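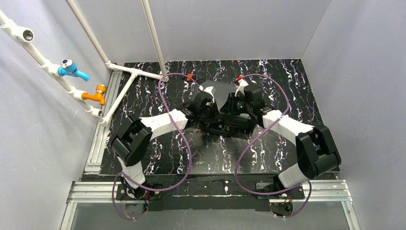
Chapter 3: Clearing the Work Surface

I'm going to start this chapter with a confession. For years I thought a tidy work surface meant an empty one. I'd sweep everything into a drawer before I went home, feel great about myself, and then spend the next morning digging through that same drawer for the one thing I needed (usually under nineteen other things!). These days I leave a few items out on purpose, and that's pretty much what this chapter is about: deciding what stays on the table and where it goes.

Take a black tabletop with thin pale veins running all over it, like marble. I love that look, and I have learned to be careful around it. Small dark parts disappear on it. A low black tray on a black top is easy to miss too, so I like to set something lighter right behind it. A flat gray panel does the job nicely, and my eye goes straight to the edge of the tray. Orange is even better for anything small – you can spot a little orange thing near the back of the table from the doorway.

Shine is the other trouble. A glossy top throws the light back at you, and you get a whitish patch sitting right where you want to work. When I set up my first bench at Lendico, I moved the lamp three times before I gave up and moved the tray!

In Chapter 2 we sorted everything by how often you reach for it. Keep that list handy, you'll want it for the exercises. We'll use it to divide the table into a front zone, a middle zone and a back zone, and then we'll fill them one at a time. Give yourself 30 minutes for the first try, and don't worry if the middle zone fills up too fast. Mine always does.

Before you read on

Go to the table you use most and sketch it from above, just boxes and labels. Mark anything that's the same color as the surface under it. Then mark any shiny spots, and write down the time of day, because they move.

3.1 The front zone

I start at the front edge, with whatever my hands land on first.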